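[sterkgate-arms] Re: right arm catching its own cable on the mug task

02/10/2025
Posted by Angelica Baluyot

On the Sterkgate list, Arabzadeh wrote:

> We have the two-arm table set up the way the Lolby notes say, and the
> right arm keeps stopping partway through a reach. The log gives error
> 223 every time. It is fine on the left arm. I have swapped the gripper
> lead and it made no difference. Is this a motor fault, or have I got
> the wrong limits loaded? I would like to avoid taking the arm off the
> base if I can.

Leave the arm on the base for now. We had 223 on and off in April and it was the cable both times. On our controller 223 only means that a joint needed more current than the limit allows, so a lead pulling tight will set it off just as well as a bad motor.

What I do, in order:

1. Stop the arm, hold it, and take the power off. Move each joint by hand from one end to the other. A bad gearbox feels rough in one spot. A tight cable feels like a spring and gets worse towards the end of travel.

2. Undo the strap on the link and let the cable find its own length with the arm stretched out as far as the task needs. Then do the strap up again. Ours had been strapped with the arm folded, which left nothing spare at the wrist.

3. Look at where the slack goes. It has to go somewhere, and on our table it runs out over the mat from the right arm towards the left. I can live with that as long as the loop stays clear of the mug tree and the dish rack.
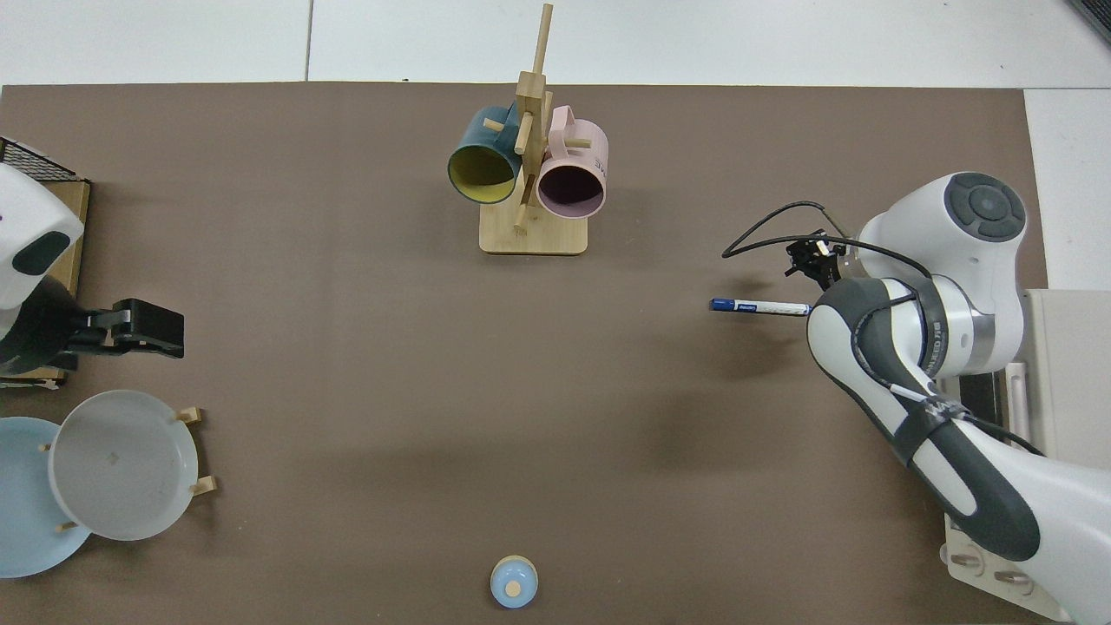

4. Check the base screws. If the base can rock at all, the arm will fight it and the current goes up. Tighten them a little at a time, going across from one to the other, and don't lean on the arm while you do it.

5. Home both arms again and run the reach empty at low speed. Watch the current on the shoulder and the elbow. Our right shoulder was peaking at 799 on the log scale before I moved the strap and 291 afterwards. Your numbers will differ if you have changed the scale, so compare with your own left arm.

6. Only then put the mugs and plates back and run it at normal speed. I did 170 cycles before I closed the ticket.

On the limits, please don't raise them to get rid of the error. Someone did that here and we lost a wrist connector. If you think you have the wrong file loaded, compare the right arm's file with the left's. Apart from the serial number and the joint offsets they should match line for line.

If step 1 does feel rough, write back and say which joint. Zotholm will exchange a single joint, but they want the log with it, so save that before you reset anything.

Angelica

Comments (3)

Arabzadeh: It was the strap. Feels like a spring at the end of travel, as you said. Moved it and I have had no 223 since this morning. The base screws were a bit slack too.

tk_bench: Does step 2 apply if the cable goes over the shoulder? Ours comes in from behind.

Angelica Baluyot: Yes, same thing, but stretch the arm both forwards and to the side before you do the strap up.

Contact the list owner | © Sterkgate arms list | Back to top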